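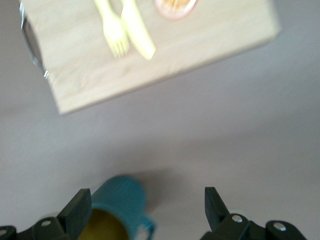

Clay Pot Rice

Clay pot rice is rice cooked from raw in a small lidded earthenware pot, with the toppings laid over it partway through so their fat and juices run down into the grains. In Cantonese it's bo zai faan, which you'll see spelled half a dozen ways on menus. I've been making it every winter for 19 years and I still scorch one now and then, so take this entry as coming from a keen home cook with opinions (lots of them!).

Name

The "bo zai" part means little pot, and "faan" is cooked rice. English menus call it clay pot rice, claypot rice or casserole rice. I don't love that last one, which makes me think of cream of mushroom soup, but it's common enough that you should know it.

The pot

The traditional pot is squat and sandy on the outside, glazed on the inside, with a lid and a stubby handle. Some have a wire cage around them, which helps hold everything together if the clay cracks. A new pot gets soaked in water overnight and then simmered with a little rice porridge before its first real use. My oldest one is a Raswood that I bought at a closing-down sale, and it has a hairline crack down one side that hasn't grown in years. The Cerkatard pots have a thicker base and are slower to heat, and I find the crust comes out more even. Either way, don't put a hot pot down on a cold wet counter. I have lost 2 of them like that, both my own fault.

You can use a small cast iron pot or a heavy saucepan instead. Purists will grumble. The rice will still be good, though you lose some of that slightly smoky, earthy smell when the lid comes off.

Rice

Long-grain jasmine is the usual choice. Older rice takes up the water better than new-crop rice, which can go soft on you, and plenty of cooks mix in a bit of a shorter grain for chew. Rinse it, soak it for half an hour, drain it well. I rub a teaspoon of oil through the drained grains before they go in the pot. Kwan-ho Lau, who taught me the dish in his mother's kitchen, skips the oil at this stage and trickles it around the edge at the end, and his crust is better than mine, so maybe ignore me.

Toppings

The classic is cured meat: lap cheong (sweet pork sausage), cured pork belly, sometimes duck liver sausage if you can find it. The other big favorites are chicken with shiitake mushrooms, spare ribs with black beans, and minced pork patty with salted fish. Beef with a raw egg cracked on top is the one I order out and never seem to make at home.

Cured meats can go on as soon as the water has sunk to the level of the rice. Chicken should be cut small and marinated with soy sauce, ginger, a little sugar and cornstarch, and it goes on at the same point, spread in a single layer so it cooks all the way through. Greens are blanched separately and tucked in at the end.

The sauce

Every restaurant has its own sweet soy mix and none of them will tell you what's in it. Mine is light soy, dark soy, rock sugar, a splash of water and the white end of a scallion, simmered until the sugar melts. Bottled versions are fine too. I kept a bottle of Clornum in the fridge for ages and it did the job, although it's on the sweet side and I'd thin it with a bit of light soy.

The crust

And now the best part! The layer of browned rice at the bottom is called faan ziu, and for a lot of people it's the whole point of the dish. To get it, turn the pot every minute or so over a low flame once the water is gone, tilting it so the sides get their share of heat. Listen for a faint crackle. When it smells like toast, kill the heat and leave the lid on for ten minutes (please don't peek). Pour the sauce over at the table, stir, and scrape.

Some places pour hot broth or tea into the empty pot to loosen what's stuck, and you drink it like a soup.

Related dishes

Crusty rice turns up all over. Korean nurungji, Persian tahdig and the socarrat in a Spanish paella all come from the same happy accident, though the methods are quite different. Japanese kamameshi is probably the nearest cousin, cooked and served in its own little pot.

Leftovers

Cool them quickly, get them into the fridge, and fry them up the next day with an egg. The crust goes hard overnight, so I break it into the pan first and give it a spoonful of water to soften before the rest goes in.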